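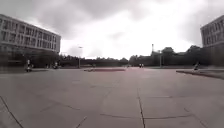
From: Mawar Mangundap
To: darnoder-readers
Date: 01/06/2025
Subject: Re: photo blogs worth following?

Suryani, yes, a few. Typing this between two other things so forgive the mess.

Suryani Oei wrote:
> My reader has gone very quiet. Half the photo blogs I used to
> follow have stopped or moved to newsletters, and the ones left
> are mostly gear reviews. Who are people still reading? I like
> long projects, one place or one subject over years, with some
> writing in between. Not fussy about film or digital.
>
> Also has anyone moved an old archive off Lumenta? Mine has up to
> 4,000 posts in it and I'm scared to touch it.
>
> Suryani

Reading first. Skiltitz, if you don't have it already. Posts maybe twice a month, very plain pictures of shop windows after closing, and a paragraph or two underneath. The August ones are the best place to start, the run on the shoe repair places. Comments are off but she answers email.

Then Stivent. More of a group thing, 4 people taking turns, so it's uneven. Skip the interviews. The series on bus shelters is great and I wish they would collect it somewhere, at the moment you have to click back through the "older" link forever. The tags are usless.

There was a third one, portraits of people with their dads' coats?? Can't find the bookmark. Will send if it turns up. Somebody here must know it.

On Lumenta. Did mine last year, much smaller than yours. Things I'd do again:

- export in chunks, by year. The full export timed out on me 2 times
- check the captions. Mine came through but anything in italics lost its spaces, so lots of words run together
- keep the old address pointing somewhere. I didn't and lost most of the people who had linked to me

It took me 14 evenings, most of that fixing captions by hand. You could leave them broken I suppose. I couldn't.

Drafts don't export at all btw. I had a pile of half written posts in there and had to copy them out one at a time. Do those first, before you close anything.

Are you going to keep the same layout? I liked the wide one with the small type. If you end up with one of those grids where everything gets chopped square I will complain, on list.

Have to run. If anyone has a feed adress for Skiltitz that works can they post it, the one in the sidebar gives me an error and I've been going there by hand.

Mawar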